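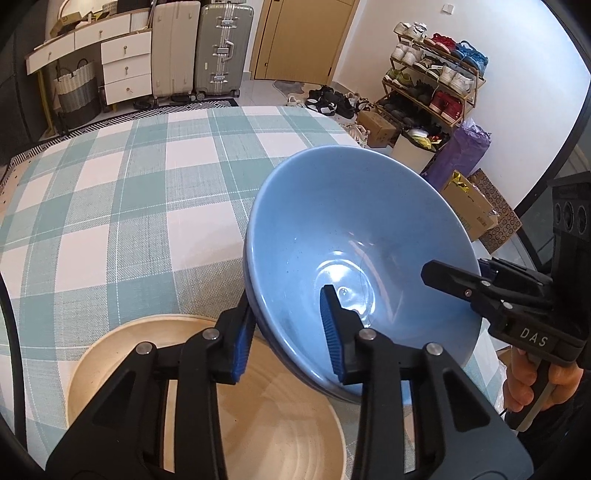
La glaçure, c'est la fine couche de verre qui recouvre une céramique, et je vais tâcher d'en parler sans vous assommer (je m'emballe vite, autant prévenir). Le mot désigne à la fois la poudre délayée dans l'eau qu'on pose sur la pièce et la peau vitreuse qu'elle devient à la cuisson. Le brillant d'un grand bol bleu, avec ces reflets blancs bien nets qui s'accrochent au fond, c'est l'allure classique d'une surface vitrifiée. On dit aussi « émail », surtout dans les ateliers français, et les puristes vous reprendront : pour eux l'émail va sur le métal. Moi j'emploie les deux, selon l'humeur.

Composition

Trois familles d'ingrédients, toujours. La silice forme le verre, mais toute seule elle fond bien trop haut pour nos fours. On lui ajoute donc des fondants (feldspath, craie, bore, autrefois plomb), puis de l'alumine, apportée en général par le kaolin, qui épaissit le mélange fondu et l'empêche de couler sur la plaque. J'ai perdu une belle plaque comme ça, à l'atelier d'Amcombe, pour avoir oublié le kaolin dans une recette de Joanne Kershaw. Elle m'en parle encore !

Couleurs

Le cobalt donne les bleus, et il en faut très peu, souvent moins d'un pour cent. Le cuivre vire au vert en atmosphère oxydante et peut passer au rouge si l'on prive le four d'oxygène – c'est capricieux, j'adore. Le fer, lui, sait presque tout faire : miel, brun, noir, et même le vert pâle des céladons. Pour rendre la couche opaque, on met de l'étain ou du zircon. La faïence stannifère, celle de Nevers ou de Rouen, repose entièrement sur ce blanc d'étain qu'on peint avant cuisson.
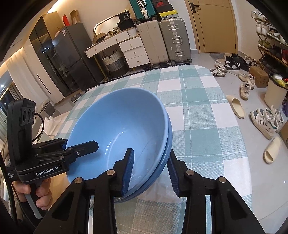
Il y a aussi les mats, que j'ai longtemps boudés. On les obtient en augmentant l'alumine, ou en laissant de minuscules cristaux se former pendant un refroidissement lent. Wumpini Opoku, qui m'a appris à conduire un four à gaz, refroidit si lentement qu'il faut attendre deux jours avant d'ouvrir la porte. Je triche, j'ouvre avant, et mes mats sont satinés.

Défauts courants

Les tressaillures sont un réseau de fentes très fines : la glaçure s'est contractée plus que la terre. Sur un vase on peut trouver ça ravissant, et les potiers chinois de la dynastie Song en ont fait un décor. Sur de la vaisselle, je déconseille, les liquides s'y infiltrent. L'écaillage est le problème inverse, la couche trop comprimée saute par éclats le long des bords. Quant au retrait, ces petites zones nues où la terre réapparaît, il vient souvent d'une pièce poussiéreuse ou grasse. Un coup d'éponge humide avant l'émaillage, et on laisse sécher.

Pose

Trempage, versage, pinceau, pistolet. Je trempe presque tout, trois secondes à peine, puis j'essuie le pied pour qu'il ne colle pas à la plaque. Yvonne Bellamy préfère le pinceau et passe trois couches croisées, avec une patience que je n'ai pas. Pour 200 grammes de poudre, je commence avec à peu près le même poids d'eau et je rallonge ensuite, jusqu'à la consistance d'une crème liquide.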